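Plarnis is looking for style contributors
3 min read
Last updated August 24, 2018

Plarnis is a personal style blog with 3,631 subscribers. We need two writers for our fall outfit posts. You pick the clothes, wear them for a full day, and write up how they fit and felt. Pay is $266 per post.

No modeling experience is needed. We want all sizes and heights, and we'd like at least one writer who shops mostly secondhand.

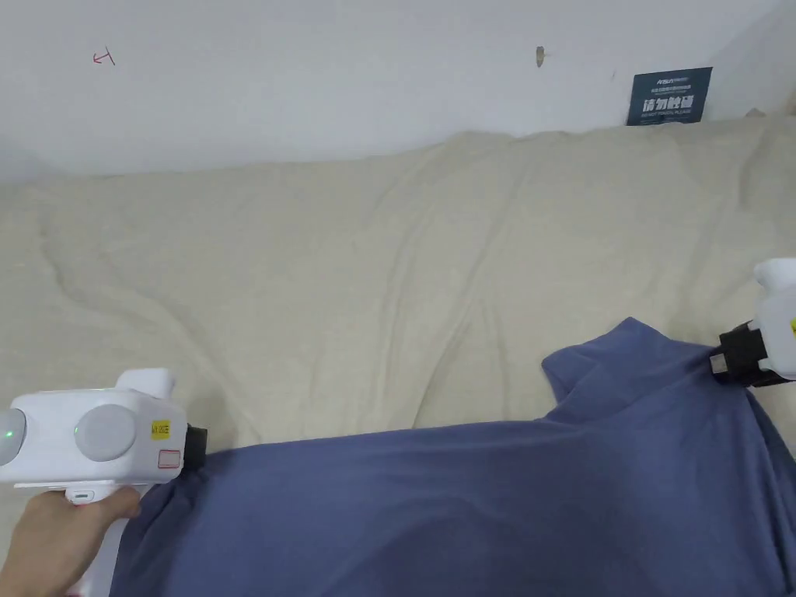
A past contributor told us the hardest part was writing about fit without just saying "cute," and that the second post went much faster.

Posts run 600 words or so. You'll cover one item in depth — a jumpsuit, a coat, a pair of boots — and suggest something similar if it has sold out.

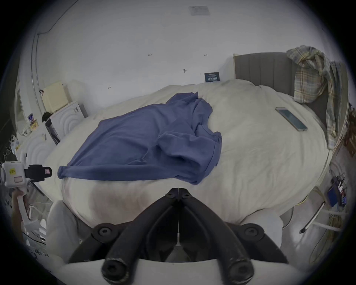
Do I have to buy the clothes myself?
Most writers use what they own, and Brornar lends pieces for some posts.

To apply, send a short writing sample and your usual sizes through the contact form. You must be 19 or older.

Comments

Skososow: Is this open to people outside the US?

Plarnis: Yes, but loans only ship within the US.

Pfeiffer: Applied! Please do more on petite pants.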